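2020-03-07, Drindside workshop, afternoon

Tomato passata, second trial with the new jars. I write this the same day, because the last time I waited until Monday and could not read my own numbers.

Purpose: to find out why the jars of the September batch lost their vacuum. Of 27 jars we kept on the shelf, 3 had a soft lid when I checked them this morning. I pressed every lid with the thumb, and then I tapped them with a spoon. The spoon is the better method. A good lid gives a high, short sound and a bad one sounds like cardboard. I put the soft ones in the bin without opening them, and I ask everybody to do the same. Please do not taste to find out.

My first suspicion was the lids. The September batch was closed with lids from the Awwad box, and that box had stood open near the sink for the whole summer. The rubber ring inside looks normal to the eye. When I bend a lid between two fingers, the ring of an Awwad lid comes up a little at one side, and the ring of a Nelico lid stays where it is. I don't know if this means something. It is only one box, and maybe they were good lids which we kept badly.

My second suspicion was the filling height. In the September notes there is written "fill to the neck", and every person understands this in a different way. For today I made a mark with a wax pencil on each jar, one finger below the rim, and I filled to the mark.

What I did today

Fruit: winter tomatoes from the market, quite pale inside and not much smell. They are not the right tomatoes for passata, but for a test of lids it does not matter. I washed them, cut out the stem part, cut them in quarters and weighed. Net weight into the pot was 1032 g per load. It should have been 1000, but I was not going to cut a tomato for that.

Cooking: low heat with the lid on until the fruit gave its water, then lid off. I passed it through the hand mill with the middle disc. The fine disc blocks with the skins and one loses a lot of time cleaning it. After the mill the passata went back in the pot until it came to a full boil again. In September I think we skipped this second boil on the last loads, as it was late. There is nothing in the notes about it, which is also a problem.

Acid: bottled lemon juice, one tablespoon in each jar, put in before the passata. I used the bottled one and not fresh lemons, so the strength is the same in every jar.

Jars: the 400 ml ones, straight from the hot oven. Half closed with Awwad lids, half with Nelico. Rims wiped with a clean cloth and hot water. One rim had a small chip which I felt only with the finger, so this jar went out. I would like that we check all the rims with the finger from now on, before the heating.

Water bath: the Ustum pot, with the rack on the bottom. I started the clock when the water boiled again and not when the jars went in.
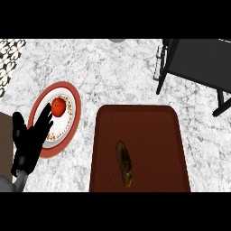
While they cooled I cleaned the mill. The spring under the handle is getting weak, and the disc jumps when one turns fast. I can still work with it if I go slowly, but we should order a spring before the summer.

Results until now: all lids went down. The Nelico ones made the click early, in the first minutes on the cloth. Two of the Awwad lids went down much later, and for one I was already preparing to put it in the fridge. The colour of the passata is more orange than red. It is also thin, and I would cook it longer if it was for eating and not for testing.

Labels: A for Awwad, N for Nelico, with wax pencil on the glass, because the paper labels came off in the bath last time. Jars are on the lower shelf at the back. Please leave them there without the screw rings, so that a weak lid can show itself.

To do:
Spoon test each week, write the result on the sheet inside the cupboard door.
Change the words "fill to the neck" in the recipe sheet.
Close the Awwad box and move it away from the sink.
Find out if the mill spring is sold alone or only with the handle.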